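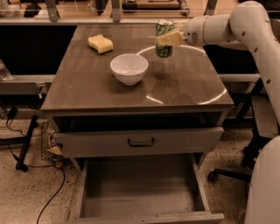
Side table with glossy dark brown top, lower drawer open.

Drelham Side Table: Frequently Asked Questions
Last revised 4/19/23

What is the top made of?
Wood, with a dark brown gloss finish. The finish reflects lamps and ceiling lights strongly. A matte top can be ordered from Flokar as a replacement part.

How many drawers are there?
2. Both sit below an open recess directly under the top. The recess has no front and is intended for flat items such as mail or a remote.

Can the lower drawer be opened fully?
Yes. Empty it before pulling it to full extension on an uneven floor. The maximum load per drawer is 10 lb, spread evenly.

Are the drawer interiors finished?
They are light wood with a clear sealer. Wipe with a dry cloth. Do not line them with adhesive paper, as the adhesive lifts the sealer when removed.

How do I clean the top?
Remove bowls, cans and anything else standing on it. Wipe with a soft sponge, barely damp, then dry at once with a cotton cloth. Do not use the scouring side of a sponge, glass cleaner or wax.

Do cold drinks leave marks?
A chilled can will leave a ring if condensation stands under it overnight. Most rings fade within 2 days. If one remains, use the Flokar polish and follow the direction of the grain.

What is the load limit for the top?
50 lb, centered. Do not sit or stand on the table.

The handle is loose. What size screwdriver do I need?
A medium Phillips. The screws are reached from inside the drawer. Tighten by hand only.

Can it stand on terrazzo or concrete?
Yes. Fit the felt pads supplied in the hardware bag.

Are spare handles available?
Black metal handles are stocked at the Brundonton warehouse. Orders placed in August ship after the annual inventory. Send the part number from the label on the back panel to Kuo-hua Mok, Parts.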